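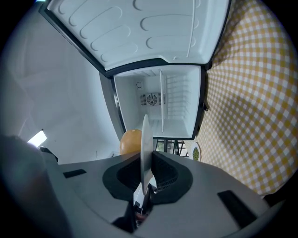
Robot Learning Workshop
Handout 3: The Fridge Task
Notes by Everett Pennington, January 25, 2025

Hi again, everyone. I promised I'd write up what I said at the whiteboard last time, because my handwriting up there was terrible and a few of you had to leave early for the bus. Bring this with you. Most of what we do for the next few sessions leans on it.

Where we are

In September we started with blocks, and blocks were easy (too easy, I think some of you were getting bored by the end!). Now we're on to the kitchen. The job is to pick up a plate with the hand-held gripper and move it between the table and the mini fridge. It takes a person a couple of seconds. For the Wernent arm it's going to be a real workout, and for the software it's the hardest thing we've tried.

Your recordings are the lesson the arm learns from. If you hesitate, it learns to hesitate. If you bump the shelf every time and wiggle free, it will bump the shelf and wiggle free, and it'll look very proud of itself doing it. So please don't rush, and don't perform for it either. Move like you're putting away dishes at home when somebody's asleep in the next room.

Why a plate is such a pain

We went over this quickly, so here it is again with more words. A block looks more or less like a block from any side. A plate doesn't. Hold one flat in front of you and you see a big round disk. Turn it edge-on and all you have is a thin white line. Now put that thin white line in front of a white fridge interior, and you can see why the network gets confused. White on white on white.

I don't want you to avoid the edge-on grip, though. It's the grip that fits between the jaws, and a plate held that way goes into a narrow space much more easily. What I want is variety in the seconds before and after. Come in from the left sometimes, from above sometimes. Tilt a little on the way. Give the network a few chances to see the round side before it disappears.

The other thing is how you hold the jaws. Squeeze until the plate stops slipping and then stop squeezing. The pad gives a bit, and that's what it's for. If you crush the trigger all the way down, we get a grip width in the data that tells the arm nothing useful.

How to record a run

Open the fridge door all the way before you start. We'll do door opening as its own task later, so leave it alone for now.
Start the recording, then hold still for a slow count of three.
Pick up the plate, make your move, let go, and back the gripper straight out.
Hold still again for three, then stop the recording.
Name the run in the Itell logger before you do anything else. Yes, before you do anything else. I mean it.

Between runs, change something. Shift the plate, slide the fruit over, rotate the cloth, stand on the other side. If the table looks the same in every run, we'll have trained a robot that can do one table.

Numbers so far

We've recorded 3,288 runs as a class and kept 3,202 of them. That's way better than I expected, so thank you! The ones I threw out were mostly missing the still part at the beginning, plus a handful where two people had talked the gripper into a tug of war (you know who you are). The fridge task accounts for 466 of the kept runs. I'd like to double that before we train on it.

A small model I trained overnight on just the early fridge runs got the arm moving in the right direction and then stopped dead a hand's width from the shelf. I have a guess about why, and I'd rather hear yours first.

For next time

Watch at least ten fridge runs that aren't your own. The Etarau player lets you slow them down, and half speed is plenty. Write down one moment where you lost track of the plate and what was behind it when that happened.

Then read the first half of the Farouk notes, up to the part on grip width. Skip the math in the gray boxes if it's not your thing, we'll do it together on the board.

Last, come with a plan for your own variation on the task. It can be tiny. Last year one pair only changed the height of the table and ended up with the best project in the room. Half a page is fine, and a sketch counts as part of the half page.

If the gripper starts acting stiff, put it down and come find me. Spare pads are in the top drawer by the sink, and the charger is on the shelf over it. Please plug things in when you leave.

Everett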